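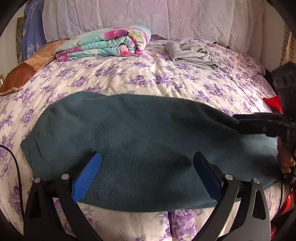
Teal fleece laid out on the rose quilt, left hem still rolled.

5/14/20. Blanket and throw notes, bedroom

Carrying on from the March pages. The aim is still a fold that one person can do on a made bed without pulling the quilt out of place, and that ends up small enough for the Zastwood shelf. The shelf opening has not changed, so a finished throw has to go in at 40 cm wide or less with the fold facing out.

Started with the teal fleece. It is the awkward one. Cotton throws keep a crease when you press it with the side of your hand, and the fleece just comes back up. I spread it across the middle of the quilt, long way from side to side, and let the lower edge hang over the front of the mattress. Creases left in. I did not smooth the whole cloth first, which was the mistake in March. Smoothing all of it takes longer than folding it and most of the creases end up inside anyway.

The left end has a hem that wants to roll. Tried it two ways.

First way: flattened the hem by hand, then folded left end to right end. The hem rolled back up before the ends met. When I folded again there was a ridge down one side and the stack leaned.

Second way: left the hem rolled and put it on the inside of the first fold. Ridge is still there but it sits in the middle of the stack. Leaned less. Using this one from now on.

The quilt is a problem of its own. It is puffed up toward the middle and drops away at the sides, so anything folded at the center of the bed slides toward whoever is folding. Pulling the fleece toward you takes the quilt along. Lifting is better. Lift the hanging edge clear of the mattress, carry it back over, put it down, let go. No dragging. Lindalva Seixas asked for this to be written into the sheet as its own step and I have done that.

Order as it stands tonight:

Spread the throw across the bed, long side to the headboard.
Lift the hanging edge and lay it on the far edge.
Press along the new fold with a flat forearm, once.
Left end to right end, rolled hem inside.
Same again.
Turn the stack over so the weight holds it shut.

Went through this 9 times with the fleece. Width was over on the first four and fine after that. The early ones were over because I was matching corners by eye from the foot of the bed. If you match the far corners first and let the near ones fall where they like, the error goes to the hanging side and you can tuck it under. Going by the feel of the edge works better than looking, as the teal is dark enough that the corners disappear against the rest of the cloth.

Did the same order with the Ikora cotton throw for comparison. No trouble. Three folds, flat, went on the shelf first try. It is thinner and I would not take much from it except that the order works for both.

The Sampaio wool one is still in the wash bag. Not tried.

Fuzz: the fleece sheds onto the quilt. Mostly short fibers, and they show up worst on the white parts between the roses. Lint roller takes them off if you go in one direction. Rubbing with a damp cloth pushed them into the stitching, so don't do that. I would like to know if another wash cuts it down. Last one was on the cool setting with no softener. Tumble drying at low heat for 20 minutes is the next thing to try, on its own with nothing else in the drum.

Also looked at folding on the floor instead. Flatter, and the fold comes out better, but you are on your knees for it and the fleece picks up everything. Back to the bed.

Stack height. Two fleeces on top of each other will not fit under the Bellari box on that shelf. One fleece and one cotton will. So the second fleece goes in the drawer or the box moves up. Lindalva would sooner move the box. I don't mind, but the top shelf is where the pillowcases are and they would have to go somewhere too.

To do:
Rewrite the sheet with the lifting step included.
Dry the teal fleece on low and check the quilt for fibers again.
Try the wool.
Measure the drawer.
Ask Lindalva if the hem can be stitched down flat. A single line of machine stitching might stop the roll, though it could make that end stiffer than the rest and then the fold changes again. Leave it until the drying has been done so there is only one change at a time.

Quilt straightened, fleece folded and left on the shelf overnight to see if it opens up.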